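I have been choosing a green for the hallway since February. It is a small hallway. You can cross it in three steps, five if you are carrying laundry.

The shop in Leslow gave me a fan deck with 300 colors in it, and I have developed feelings about most of them. Huravard looked calm on the card and like a dentist's office by 4 p.m. Urotau was lovely – until the lamp went on.
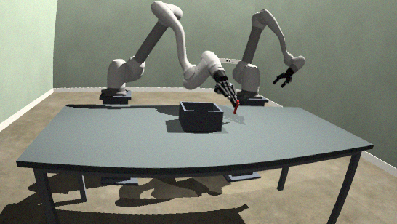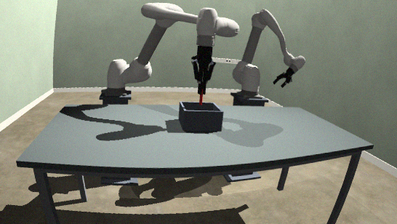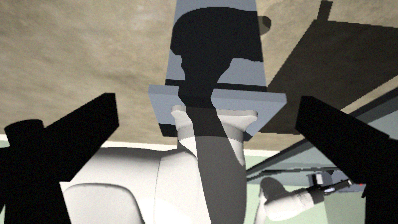

Green walls in the first two, tan underfoot or thereabouts in all three.

My neighbor says to paint a big square and live with it for a week. I painted 2. Then I painted another between them to settle the argument, and now guests ask if something has been removed.

The man at the counter keeps steering me toward Kravets, a gray that he says "has some green in it." So does my bread, at the moment. I bought a sample pot anyway. It's on the stairs with the others, and I'll open it when I've found the screwdriver I use on the lids.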